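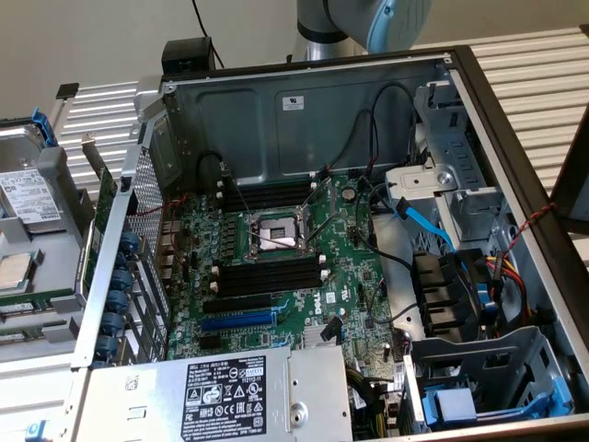

Una placa base verde dentro de la caja de un ordenador. El hueco del procesador está vacío.

¿Qué pasa dentro de un ordenador cuando pulsas una tecla?

Pulsas la letra A y, ¡zas!, aparece una A en la pantalla. Parece instantáneo, pero en ese ratito tan corto ha ocurrido un viaje lleno de paradas. Vamos a seguirlo de principio a fin, y por el camino conoceremos a los habitantes de la caja: el procesador, la memoria, el disco y la placa base, que los une a todos.

Una ciudad en miniatura

La placa base es la pieza plana y grande a la que se conecta casi todo lo demás. Muchas son verdes, aunque también las hay negras, azules y hasta rojas (el color no hace que el ordenador vaya más deprisa, ¡lo siento!). Si la miras de cerca verás unas líneas finísimas que van de un lado a otro. Se llaman pistas y son de cobre. Por ellas viajan las señales eléctricas, igual que los coches van por las calles de una ciudad.

Barbara Olszewski, que da el taller de electrónica en la biblioteca de Donbridge, pide siempre a los niños que elijan una pista con la vista y la sigan sin tocarla. Casi todos se pierden antes de llegar al final. Hay muchísimas, y algunas se meten por dentro de la placa, entre una capa y otra, y salen por otro sitio. ¡Como los túneles del metro!

El procesador, el que hace las cuentas

El procesador también se llama CPU, por sus siglas en inglés. Es una pieza cuadrada que se coloca en su propio hueco, el zócalo. En muchas placas el zócalo tiene un marco de metal y una palanquita: se levanta la palanca, se pone el procesador con muchísimo cuidado y se baja la palanca para que quede bien sujeto.

¿Y qué hace? Cuentas. Suma, resta, compara dos números y decide cuál es el siguiente paso. Son tareas muy sencillas, pero las hace a una velocidad que cuesta imaginar: miles de millones de pasos cada segundo. Un videojuego, una canción o una foto de tu gato son, para el procesador, montones y montones de números.

Con tanto trabajo se calienta bastante. Por eso se le suele poner encima un bloque de metal con láminas, llamado disipador, y muchas veces un ventilador. Ese zumbido que oyes cuando el ordenador está muy ocupado es el aire que se lleva el calor.

La memoria, una mesa de trabajo

Imagina que haces los deberes. Tienes una estantería con todos tus libros y una mesa donde pones solo los que necesitas ahora. La memoria RAM es la mesa. El procesador deja allí lo que está usando para tenerlo a mano.

La RAM viene en unas tarjetas alargadas que encajan en ranuras. En los extremos de las ranuras suele haber unas pestañas pequeñas que sujetan la tarjeta, y al encajar bien hacen ¡clic! Si tienes muchos programas abiertos a la vez, la mesa se llena y el ordenador va más lento, porque tiene que andar quitando y poniendo cosas.

Y ojo, que esta mesa tiene una costumbre curiosa: al apagar el ordenador, se queda completamente limpia. Por eso un dibujo que no has guardado puede desaparecer si se va la luz. A Arlo Szabo, un alumno del taller, le pasó en julio con un cómic de dragones. Ahora guarda cada vez que termina una viñeta.

El disco, la estantería

Para que las cosas no se borren está el disco. Allí duermen tus fotos, tus juegos y tus trabajos del colegio, incluso con el ordenador apagado. Los discos duros tienen dentro platos que giran y una especie de brazo diminuto que lee y escribe sobre ellos. Las unidades SSD no tienen piezas que se muevan: guardan los datos en chips y son mucho más rápidas. Por eso un ordenador con SSD suele arrancar en un momento.

Unos y ceros

¿Cómo puede caber un dragón en un chip? ¡Con interruptores! Un chip está lleno de interruptores pequeñísimos llamados transistores. Cada uno puede estar apagado o encendido. Si está apagado, decimos que vale 0. Si está encendido, vale 1. A cada cero o uno se le llama bit, y un grupo de ocho bits forma un byte.

Cada letra tiene su propio número. La A mayúscula, por ejemplo, es el 65, y escrita con ocho bits queda así:

01000001

La B es el 66:

01000010

¿Ves lo que ha cambiado? Solo los dos últimos dígitos. Con los números se pueden guardar también colores, sonidos y vídeos, y lo único que cambia es la manera de leerlos.

El viaje de la letra A

Ahora sí, vamos allá. Abre un programa para escribir, activa las mayúsculas y prepara el dedo.

1. Pulsas la tecla. Debajo se cierra un contacto y el teclado se da cuenta de cuál has tocado.
2. El teclado envía un código al ordenador, por un cable o por el aire si es inalámbrico.
3. La señal llega a la placa base y corre por las pistas hasta el procesador.
4. El procesador mira qué programa está abierto y le pasa el aviso: «¡Han escrito una A!».
5. El programa apunta la letra en la memoria RAM.
6. La parte que se ocupa de los gráficos prepara los puntitos que forman el dibujo de la letra.
7. La pantalla enciende esos puntitos, y ahí está tu A.

Todo eso ocurre antes de que te dé tiempo a levantar el dedo y buscar la tecla siguiente. Y mientras tanto el ordenador estaba pendiente también del reloj, del ratón y quizá de una canción.

Haz la prueba: mensaje secreto

Necesitas papel, lápiz y alguien con quien jugar. Esta es la tabla para unas pocas letras:

A = 01000001
C = 01000011
L = 01001100
O = 01001111
S = 01010011

Intenta descifrar esta palabra:

01010011 01001111 01001100

¿La tienes? Es SOL. Ahora escribe tú CASA o COLA con unos y ceros y pásale el papel a tu compañero. Si queréis hacerlo más emocionante, usad una linterna: destello largo para el 1 y destello corto para el 0. Id despacio, ¡es muy fácil perder la cuenta!

Antes de curiosear por dentro

Si te apetece ver las piezas de verdad, pide ayuda a una persona adulta y usad un ordenador viejo, apagado y desenchufado. La fuente de alimentación, la caja metálica donde se conecta el cable de la corriente, no se abre nunca, ni siquiera desenchufada. Tocad antes algo metálico conectado a tierra para quitaros la electricidad estática, esa que a veces te da un chispazo al quitarte el jersey. Y coged las placas por los bordes.

Palabras para recordar

Bit: un cero o un uno.
Byte: ocho bits juntos.
Placa base: la pieza que conecta a todas las demás.
Procesador: el que hace las cuentas.
RAM: la memoria que se vacía al apagar.
Zócalo: el hueco donde se coloca el procesador.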